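プライバシーと Cookie について:当サイトでは利便性向上のため Cookie を使用しています。[同意する] [設定]

Ritevell、小型ロボット向けタグ読み取りキット「Rorcombe」の受注を始めます!

2018年10月5日 文:Viktória Somogyi(Ritevell 製品担当)

シェア 625 コメント 4

こんにちは、Ritevell の Somogyi です。やっと発表できます! 小型搬送ロボットや卓上アームに後付けできるタグ読み取りキット「Rorcombe」、本日から受注開始です。6月の展示会で試作品を見てくださった皆さん、長らくお待たせしました(「まだですか」のメール、全部読んでいます)。

どんなキットかというと、ロボットが部品トレーや治具に貼ったタグを読んで、「いま何を扱っているか」を制御側に伝えるためのものです。カメラで認識させる方法ももちろんあるんですが、照明が変わるたびに調整し直すのが本当に面倒で……。私自身、前の職場でさんざん苦労したので、タグで済むところはタグで済ませたい!というのが企画の出発点でした。

中身は読み取り基板、樹脂製の取り付けブラケット、配線材、それに両面テープです。ブラケットはネジでもテープでも付けられるようにしてあります。うちの机では最初にテープで仮止めして、読み取り位置が決まってから本固定、という順番に落ち着きました。

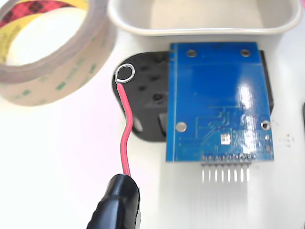 配線については、社内でもかなり揉めました。設計の Jianhua Xue は最初から専用コネクタ派、私は断然ピンヘッダ派です。だって手持ちのジャンパ線がそのまま使えるほうが、買ったその日に試せて楽しいじゃないですか! 最終的には標準的なピンヘッダで出荷して、専用ケーブルは別売りにしました。Xue はまだ少し不満そうですが、ケーブルの出来は彼のこだわりのおかげでとてもいいです。

先行して使っていただいた Stonbridge の Graham Dobson さんからは、こんな感想が届いています。「取り付けより、どこにタグを貼るかを決めるほうに時間がかかりました。アームの先に付けるなら、ケーブルの逃がし方は先に考えておいたほうがいいですね」。おっしゃるとおりで、これを受けて説明書にケーブルの取り回しの章を足しました。図は Bianka Bognár が全部描き直しています。

初回生産は800台です。そのうち762台を一般向けに、残りを教育機関向けの貸し出しに回します。貸し出しの窓口は Sakalauskas が担当しますので、学校や研究室の方はそちらへどうぞ。台数に達したらいったん受付を閉じて、次の生産の日程が決まりしだいお知らせします。

ひとつだけお願いです。金属板のすぐ上にぴったり貼ると、読み取り距離がかなり落ちます。アルミのハンドに付ける予定の方は、付属のブラケットで少し浮かせてください。私は説明書を読まずに直貼りして半日悩みました(書いた本人なのに)。

サンプルコードは受注ページから取れます。対応コントローラの一覧も同じところに置きました。載っていない機種で動いた方は、ぜひ教えてください。一覧に追加します!

お問い合わせ:Ritevell 広報 Jörg Sperling

新製品のお知らせをメールで受け取る [登録する]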